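Sinberg Wood-Top Worktable

Product code: 734
Supplied by Koutsoukos, flat-packed, in two cartons

There are tables that ask to be admired and tables that ask to be left alone with a pot of tea and a pile of post. The Sinberg belongs to the second sort. It has four legs and a top, and after several years of selling furniture with hidden drawers and foldaway wings we find this restful.

The top is wood, oiled at the workshop, in a warm light brown with a fine straight grain. Expect small differences from one table to the next. If you order two and stand them side by side, they will look like sisters and not twins, and we can't accept a return on the grounds that you were hoping for twins.

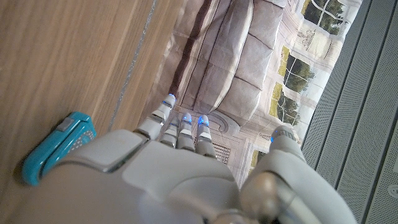
Markos Christodoulou wrote to ask whether the oil would survive his family, who regard coasters as an insult. He has had his Sinberg since September and reports one pale ring, which came out with a dab of oil and an evening of sulking. He would buy the table again, though he would hide the mugs first.

We can't promise every ring will go so quietly. Wipe up spills when you see them, use a damp cloth and a little washing-up liquid, and keep the scouring pads for the pans. Anything straight off the hob wants a mat under it. The top needs oiling twice a year, or once a year and a guilty conscience.

Size and delivery

Length: 1530 mm
Height: 734 mm (the product code is the height, which saved us thinking of another number)
Seats: four in comfort, six if they like each other
Finish: clear oil
Assembly: two people, one hex key, supplied
Delivery: 7 working days to a ground-floor address

The legs bolt on from underneath. Lay the top face down on a blanket, put all the bolts in by hand and tighten them only when every leg is on. People who tighten as they go tend to ring us about the fourth leg. Christos Zacharopoulos, on the phones, will tell you to loosen the other three, and he will be right.

If the floor is uneven, each foot has a screw-in pad with a few millimetres of travel. Past that you are into folded cardboard, like everyone else.

Goes with

Stuster bench, same oil, tucks right under
Warkix stool, stacks, scrapes loudly on tiles unless you fit the felt pads in the bag
Koutsoukos table oil, small tin, does the top several times over

Spare bolts and foot pads are kept in stock. Quote the product code when ordering.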